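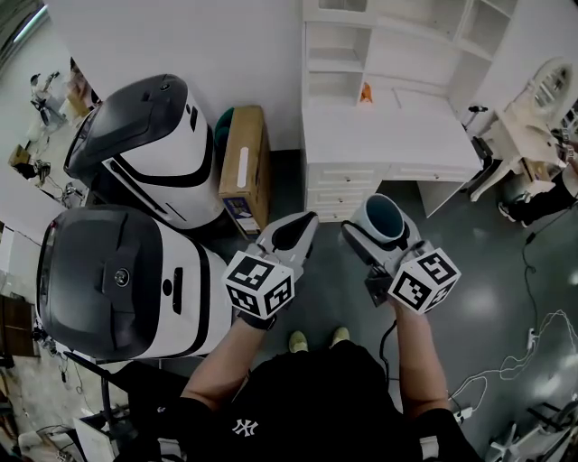 White cup, dark teal inside, Utholm bench area.

Thursday, April. Glaze adhesion, batch 2

Continued from the Skenolwood notes. Question is still whether the crazing on the teal liner comes from the glaze or from the clay body. Sobia Ghauri thinks body. I lean toward the glaze, mostly on the evidence of the first batch, where the same clay under clear stayed clean.

Bisque tiles from the Rondus bag, wiped with a damp sponge, left overnight. Liner mixed from the old bucket, sieved twice, water added until it ran off the stick evenly. Two tiles dipped for 2 seconds, two for 4. Weight of bucket contents before dipping 1,790 g. Did not weigh after. Should have.

Fired in the small kiln on the usual schedule. Top cone down flat, bottom cone just bent, so the lower shelf is running cool again. Thermocouple position unchanged from last month.

Results, read by eye and then with ink rubbed in:
2 s, upper shelf: fine crazing, even, whole face.
2 s, lower shelf: none visible. Slightly matte.
4 s, upper shelf: wide crazing, one pinhole near the edge.
4 s, lower shelf: crazing at the thick end only, where the glaze pooled.

Thickness matters, and so does heat. Neither one settles the argument with Sobia. Silica addition is the next thing to try, same bucket split in half, one half left alone as control. Lower shelf only, until the kiln is sorted out.

Stanciu stain is nearly out. Reorder before mixing more liner. The jar label is wrong, contents are the darker teal.

Open: do the upper-shelf tiles keep crazing after a few days on the rack? Mark existing lines in pencil and recheck next week.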